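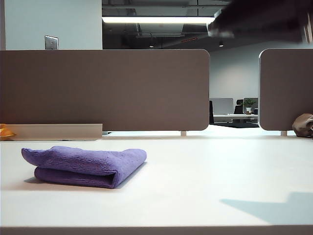
Microfiber Cloths for Desks and Screens - Frequently Asked Questions

These are the questions our customer desk at Drondard gets most often about microfiber cloths and cleaning office desks. If yours isn't covered, use the contact form and include your order number if you have one.

What is microfiber?

Microfiber is a very fine synthetic yarn, usually a blend of polyester and polyamide. The fibers are split during manufacturing so that each one has edges that pick up dust and oil. Our Oltine cloths are 80 percent polyester and 20 percent polyamide.

Which cloth do I need for a desk?

The Oltine Standard is the one most offices order. It has a short pile and works on laminate, painted metal, sealed wood and glass. For monitors, choose the Oltine Screen, which is thinner and has no pile. The Oltine Heavy is meant for kitchens and floors and is too thick to be comfortable on a desk.

Do I need a cleaning spray?

For dust, no. Use the cloth dry. For coffee rings, fingerprints and the gray marks left by sleeves, dampen the cloth with water and wring it out well. If that doesn't lift the mark, add one drop of dish soap to a bowl of warm water and try again, then go over the area with plain water.

Do not spray liquid directly onto a desk that has cable openings or a power strip set into the top. Spray the cloth.

How should I fold the cloth?

Fold it in half, then in half again. You get a pad about the size of your hand with eight usable faces, counting both sides. When one face is dirty, turn to the next. A folded cloth also spreads the pressure of your fingers, and you are less likely to leave streaks on a pale desktop.

Can I use the same cloth on the desk and the privacy panels?

It depends on the panel. Laminate and other hard panels can be wiped with the same cloth, but do the panels first and the desktop last so that the dust ends up where you are about to clean anyway. Fabric panels should be vacuumed with a brush attachment. Microfiber drags on woven fabric and can raise the surface over time.

How do I clean under panels that stand on small feet?

If there is a gap between the panel and the desktop, fold the cloth flat over a ruler or a thin piece of cardboard and slide it through from one end to the other. Crumbs and paper dust collect in this gap. Work from the front if the desk is against a wall. You don't need to remove the panels for this, but if they are clamped on, check that the clamps are tight when you finish.

My white desk still looks gray after wiping. What am I doing wrong?

Most likely the cloth is dirty or there is old polish on the surface. Wash the cloth first. If the desk still looks dull, wipe it twice with warm soapy water and twice with clean water, changing the water each time. Matte white tops show residue more than glossy ones do, and furniture polish should not be used on them at all. It leaves a film that holds dust.

Ink and marker can be treated with a little isopropyl alcohol on the cloth. Test it on a hidden spot first.

Will the color bleed?

It can on the first wash or two, mainly with the darker shades such as purple and navy. Wash new cloths separately before you use them damp on a white surface. After that we have had very few reports of color transfer. Alcohol and strong solvents can pull dye out of any colored cloth, so use a white one with those.

Can I use different colors for different areas?

Yes, and many offices do. A common arrangement is blue for screens, purple for desks, green for the kitchen and red for restrooms. There is no rule about which color goes where. Pick a system, write it on a card near the supply shelf and keep to it.

How do I wash the cloths?

Machine wash warm with a small amount of liquid detergent. Wash them on their own or with other microfiber - cotton towels shed lint, and the cloths will hold on to it.

Do not use fabric softener, dryer sheets or bleach. Softener coats the fibers and the cloth stops absorbing. If this has already happened, two or three washes with detergent and no softener will usually bring it back.

Can they go in the dryer?

On low heat, yes. High heat can melt the fiber tips, and the cloth will feel scratchy afterward. Air drying takes a few hours indoors. Cloths that will be stored should be completely dry before you fold them.

How often should a desk cloth be washed?

For one person's desk, every 14 days is enough if the cloth is used dry. Wash it sooner if it has been used on food or drink spills. For shared desks we suggest a fresh cloth each day.

How long does a cloth last?

The Oltine Standard is rated for 200 washes. In practice the edges tend to wear before the middle does. Replace the cloth when it pushes water along the surface and no longer soaks it up, or when it feels rough against the back of your hand.

Does the cloth scratch?

A clean one won't scratch a normal desktop. Grit caught in the fibers can. If you drop the cloth on the floor, shake it out or take another one, especially before cleaning a screen. Cut off the care label if it has hard corners.

What pack sizes do you sell?

Single cloths, packs of 14 and a carton of 80. Offices that need 1000 or more should ask for a quote, and these orders ship on a pallet from our Illport warehouse. Mixed colors are available in the carton only.

Are the cloths safe on Lundgren desks?

Yes. The Oltine Standard, dry or damp with water, is fine on all Lundgren laminate tops. For oiled wood tops, use the cloth dry and follow the oil maker's instructions for anything else.

Can I return an opened pack?

Unused cloths can be returned in the original wrapper. Once a cloth has been washed or used we can't take it back, unless there is a fault such as a loose hem. Send us a photo of the fault through the contact form and we will replace it.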